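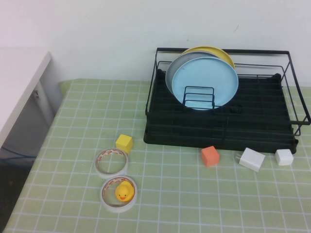 Tovent begins second round of tabletop recordings for dish rack tasks

Tovent has started the second round of recordings for Jemska, its training set for household manipulation. The new round covers dish racks, plates and small loose items on a table, and will run through November at the company's lab.

The first round was limited to single objects on a bare surface. Policies trained on it picked up blocks reliably but did poorly once other items stood nearby, according to Ngozi Bassey, who leads the data group. "The arm learned where a cube usually was," Bassey said. "Put a charger next to it and the grasp point drifted toward the charger."

Layouts in the second round are built around a black wire dish rack with upright plates, set against a white wall on a green cloth printed with a white grid. Smaller items go in front of the rack and to the side of it: colored cubes, a power adapter, rolls of double-sided tape, a rubber duck. One layout places the duck inside a tape roll. The instruction for that layout asks for the duck alone, and an episode in which the roll is lifted with it is marked as failed.

Each episode is recorded by teleoperation. The operator receives one written instruction, such as "put the yellow cube next to the white cube" or "take the front plate out of the rack," and has 70 seconds to complete it. Joint positions, gripper state and video from a fixed camera are saved together. The fixed view is also stored before the arm enters it, so that every episode has a clear starting image to go with the instruction.

Items are moved by hand between episodes. Operators work from a printed sheet that gives positions in grid squares, and the rack itself is shifted only at the start of a session. Quentin Pichon, who wrote the recording software, said the printed grid had cut setup errors but raised a separate concern. A model may come to rely on the lines to judge distance, and would then lose accuracy on a plain surface. Part of the round will be repeated on an unprinted cloth to measure this.

The plates are expected to be the hardest part of the set. They lean together in the rack, and the rear ones show little more than a rim to the camera. Nawal Lahlou, who reviews the finished episodes, said instructions that name a plate by color are kept even when most of that plate is hidden. Instructions that could refer to more than one item are sent back and reworded.

The plan lists 69 layouts, each to be recorded by 4 operators. Failed attempts stay in the set with a label giving the point of failure - missed grasp, dropped item, contact with the rack or time limit reached. In the first round they were deleted, a choice Bassey said the group would not repeat. Corrections made by an operator in the middle of an attempt are labeled separately.

Training on the new episodes will begin before the round is finished, using whatever has passed review at that point. A portion of the layouts will be held back for testing and will not be shown to the model in any form. Tovent has not decided whether the recordings will be made available outside the company.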